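Student club: how many demonstrations of picking up soft objects do we need, and how to keep them consistent?
Jandgate Help – Community – Robotics education
Asked 2025-09-08 – 2 answers

Hello all. I am a member of the student robotics club in Skenport, and our team is preparing for the Flurport manipulation challenge. The task is simple to write and difficult to do: pick up a small soft object from a group of objects, hold it, and put it into a tray. The objects for the competition are not known before the day. The rules only say "household and handmade soft items, up to the size of a fist".

We collect demonstrations with a hand-held gripper and later train a policy on them. We started in June and now have 1113 demonstrations. The training works without errors, but the result is uneven. With simple blocks it is good. With yarn and cord things it closes too early, or it goes to the wrong side of the object.

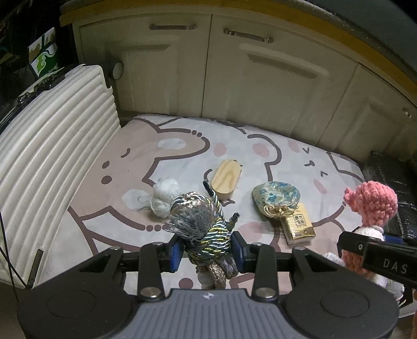
Our object set was changed twice, and I suspect this is part of the problem. At first we used only foam cubes, then we added things that have more texture and no clear edges. The braided figure with the tassel head is the one we discuss most, because one person always takes it by the middle and another person takes it near the head. The brush and the brocade pouch are also in the set, and for these we have no written rule at all. Each of us has a personal habit, and I think the model learns the average of our habits, which is a bad grasp.

My questions:

1. Is it better to throw away the old demonstrations with foam cubes, or to keep them?
2. Should we decide one grasp point for each object, or is variation useful?
3. How many demonstrations are enough for a small team? Our mentor said 3000, but we have school also and I do not see how we can reach it before the deadline.

What we have tried: longer training (no change), smaller learning rate (a little worse), removing all demonstrations where the object was dropped (a little better). We use the Gaillard training scripts with the default settings, except the batch size. Thank you in advance, and sorry for my English.

Answer 1 (accepted by the asker)

I was in the same challenge last year with a different school, so I can tell you what we did. It may not be the best way, but we passed the soft object round.

About the foam cubes: keep them, but do not let them be the majority. We had 1993 demonstrations in total, and more than half were easy objects. When we sampled the easy ones less often during training, the grasp on yarn objects became better on the same day. You do not need to delete anything. In the Gaillard scripts there is a weight for each folder, so put the cubes in their own folder and give it a low weight.

About the grasp point: variation in the position of the object is useful, and so is variation in the background. Variation between persons without any reason is only noise. Write a one-page rule before you record again. Ours was like this:

– Hold the object by its thickest part, unless this part is hard.
– Come from the front, stop for a short moment, then close. The stop must be visible in the recording.
– Loose cords and loops stay outside of the fingers.
– If you make a mistake, do not correct it in the air. Stop the recording and begin again.

For round crocheted animals we took the body and the head together, with one pad on each side. The eyes should not be under the pads, because the hard beads slip.

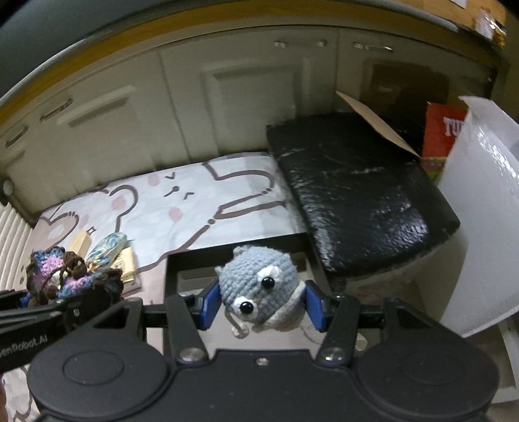
How many you need

I would not aim for the number of your mentor. Make 700 new ones which follow the rule, and compare with your present model. If the success rate is still growing, continue. If it is flat, more of the same will not help you, and you should look for new objects. Hand-made things from different persons are good for this, every person makes the stitches with different tension.

One more thing – keep some objects away from the training completely. We kept a small box closed until the last week. It was painful to look at the first results, but this was the only test that was similar to the real day.

Answer 2

Check your gripper calibration first!! We lost two weeks with this. If the opening width is recorded wrong, then the policy closes early, same like you describe. Close the fingers fully and read the value, it should be zero or near to it. Ours was not.

I do not know about the other questions. For the number, more is better I think.

Comment from the asker

Thank you both. I checked the width and it was wrong in one part of the recordings, the ones from before we replaced the cable. I will correct these values first and train again, then we write the rule page. Does the short stop before closing need to have the same length every time?

Comment on answer 1

No, ours was not the same each time. Only do not skip it.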